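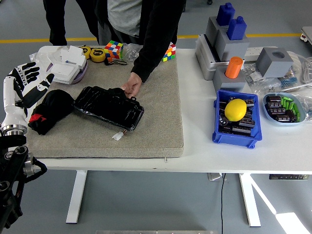 Black package on the mat, one hand on it.

1/ Spent the morning at the Dulton marsh with the long lens. I went for herons and came home with mostly otters.

2/ A family of three was working the channel below the Boyer bridge. They came up every minute or so, usually with a crayfish, and ate it floating on their backs or up on the mud.

3/ Settings for those who asked last time: 400mm, 1/2,000 of a second, ISO on auto. The light was flat until 8, so the first files are grainy. I kept 13 frames.

4/ The best one is an adult with its chin on the bank, looking straight at me. I was lying down, so the lens was level with its eyes. My elbows are still sore. 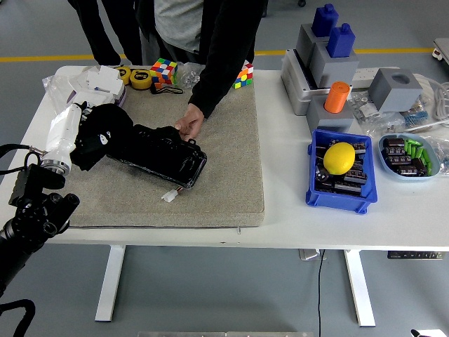

Photo: Wamiretti

5/ River otters close their ears and nostrils when they dive. If you look closely at a surfacing shot you can sometimes catch the nostrils just opening. I have one like that, but the focus landed on the whiskers.

6/ Backgrounds were a problem. The reeds on the far side are pale and busy this early in March. Moving a few feet left put dark water behind them and it looked much cleaner.

7/ Please stay on the path side of the channel. Last month people were walking out on the mud to get closer and the otters stayed away for a week. A 200mm lens is plenty from the second bench if they're feeding.

8/ Only one heron, far off, back turned. I'll try the Trornivier side next time, where they fish the shallow end before sunrise.

9/ Otter pictures go up tonight once I've sorted out the white balance.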